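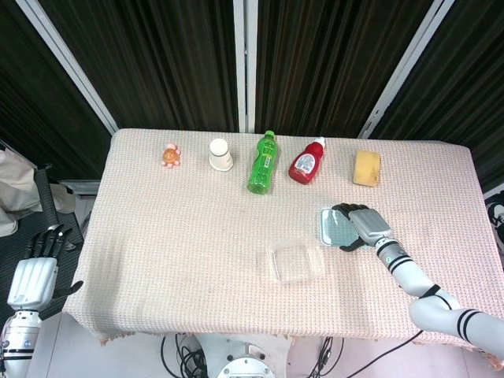
Setting up the table is the part of the job I get asked about most, so I'm putting it early in this guide instead of burying it after the software chapters like the old one did. I run the second bench at Pavon, and before the Birneo arms came in I spent my shifts sorting returns and packing small goods by hand. Now I lay things out, start the run, and step in when it gets stuck. For a lid-and-container job like the one we teach new people on, I put the spare stuff (paper cup, ketchup bottle, sponge and so on) in a row along the far edge and keep the clear container and its blue lid nearer the right hand. You can lay it out another way, but please learn this one first!

Home | Getting Started | Bench Setup | Running a Job | Shift Notes

Section 2: Getting the bench ready

1. Sign in on the bench tablet and pick your own name. Kavitha Chettiar does the shift report from those logins, and she will come find you.

2. Spread the cloth and smooth it with your palms. Ridges from the weave are fine, folds aren't.

3. Check that both hands are clear of the table items, then press Home on the tablet. Stay behind the yellow line while they move. It takes 60 seconds the first time.

4. Press Pause and wait for the steady light. Now you can reach in and put out your items.

5. Lay bottles on their sides if the job card says so. I used to stand everything up out of habit, because that's how we did it on the old packing line, and I got a lot of error beeps for it.

6. Put the container down open, with the lid flat beside it.

7. Step back, press Resume, and watch the first cycle all the way through. After 180 seconds with no finished cycle the bench stops itself and calls you over.

Note: If you get "grip not confirmed," pause, move the lid a little, and resume. Don't press the lid into the fingers yourself. I know it's tempting.

Caution: Never reach across the table to fix something at the back while the arms are live, even if it's just a cup. Pause first, every time.

Caution: Keep your feet and your chair legs off the cables.

What's different about your shift

My hands hurt a lot less than they did in February, I'll say that much. But it's a quieter job, and you stand around watching more than you'd think, so we swap benches at the halfway break. Ask for the swap if your lead forgets. Pay grade stays the same while you train (Ruba Haddad has the paperwork), and stops you log don't count against you. Please log them all, even the silly ones!

Comments

Grímur D.: Step 4 should say the light is green. Mine blinked for ages and I thought that was it.

Aishwarya Amin: I like the watching part less than I expected. The swap helps, though. Can evenings get it too?

Athina A.: Evenings have it now, ask me at the desk.

Bench guide questions: Palaniappan building, training desk | © Pavon | Back to top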